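**Bare table people, how do you do it?** (craft room reset thread)

**modeo_mitts** · 28th December

OK I finally did it. Everything came off the big work table in my craft room and I am so happy I keep walking in there just to look at it! It's a pale whitish gray top and I'd forgotten how wide it is. I've had it since July and buried it in a week.

My new rule is one bin. A plain gray-blue plastic one, right side of the table, and whatever I'm working on lives in there or goes back on the shelf. 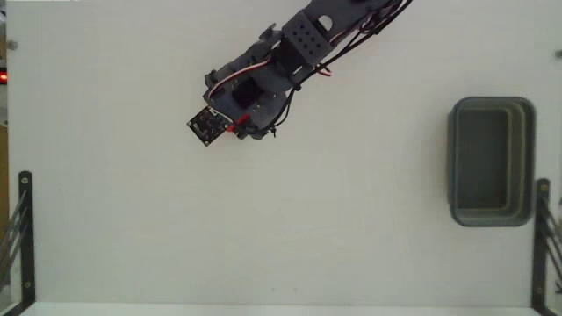

I'm keeping the middle clear for cutting and layout, full stop. I can finally spread out a whole pattern piece without folding it over a pile of something. Anybody else living the one bin life? Does it last??

**Rorus**

Love this! I did the same with 2 bins, one for the current project and one for "I'll deal with it tonight." The second one is a swamp, so maybe you're smarter than me.

**valdebenito78**

Gonna disagree a little. One bin with no dividers means you dump it out every time you need the seam ripper, and then your clear table is gone. I'd go with shallow trays. You can see everything at once and they stack.

**modeo_mitts**

Trays were my old system and I just filled the table with trays, lol. I do hear you on the seam ripper though. Maybe a cup inside the bin for the small stuff?

**Barari**

Cup inside the bin, yes!! I use an old jam jar. Also +1 for keeping the bin off to the side. Mine used to sit dead center and I worked around it like a fool for years.

**valdebenito78**

Jar is fair. I still say trays if you do beads. I have 117 colors and no way am I putting those in one bin.

**Rorus**

117! OK, trays for you.

**modeo_mitts**

Ha, I only sew and do a little paper stuff, so I think I'm safe. Going to try the jar this weekend. Does anybody wipe down a light top with something that gets pencil marks off? I've tried dish soap and it mostly works

**Barari**

White eraser first, then a damp cloth. So satisfying.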